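Jobs > Engineering > Robotics > Simulation Test Engineer

Search jobs Keyword or location Go

Simulation Test Engineer, Kitchen Handling (fixed term)
Nillow, Trirnport site

Nillow is hiring one test engineer to work on a fault in our two-armed kitchen system, Kulard. In May the right hand closed early during a plate-handling run and did not release when the stop command was sent. The hand was damaged and the plate broke. No one was hurt. Live runs are on hold until the fault is understood.

We have replayed the run 108 times in simulation and the fault has come up in 4 of them. We do not yet know if the cause is in the thumb control, the timing between the arms, or the stop signal itself.

You will:
- build and run simulated table tasks with plates and small food items
- log every early close and every missed stop
- write up each failure so that another engineer can repeat it

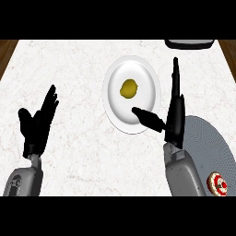 You need 2 years of work with robot simulation, good Python, and some experience of fault finding on real hardware. Experience with multi-fingered hands is useful but not required. You will report to the safety lead and will have the authority to stop a test.

The post is for 50 weeks, full time, on site. Send a resume and one fault report you have written (remove client names) to the Trirnport office by 31/05/2018, quoting reference Ibrahim.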